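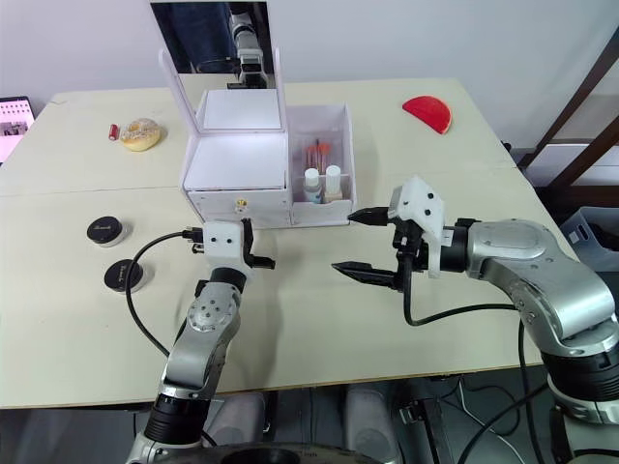
Vanity task, both grippers clear of the box, jars on the left.

November, notes on the Costby policy

Retrained on 910 demos. The Khaemba write-up promises the gain flattens out past 1,000, so we ought to be near the top of the curve. I don't believe the curve. Their set has one drawer and one start pose.

Got 19 full runs in before lunch. Scoring is pass or fail on the whole sequence (drawer, jars in, drawer shut), which hides where it goes wrong.

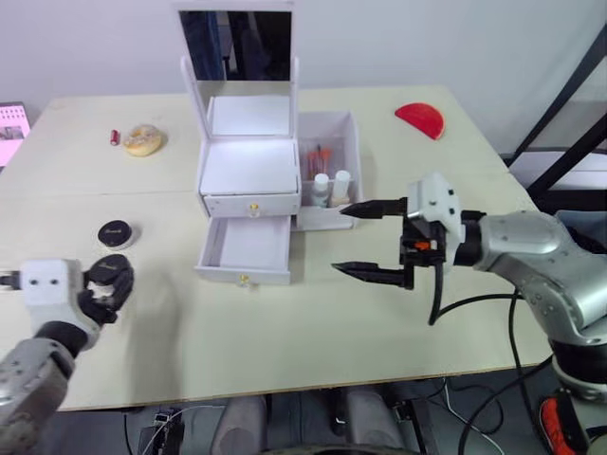

My worry is that the left arm has learnt a fixed reach and the wrist view adds very little. Shifting the box sideways by a gripper's width should settle it. If the score holds I'll take it back.

Also want the old 200-demo checkpoint run on the same layout. Without it the comparison means nothing, whatever the loss plot says.
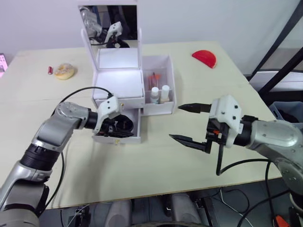 Felista Nzioka thinks I'm being unfair to the wrist view, and would mask it at test time before moving any furniture. Fine, mask first, then shift. Same seeds for both.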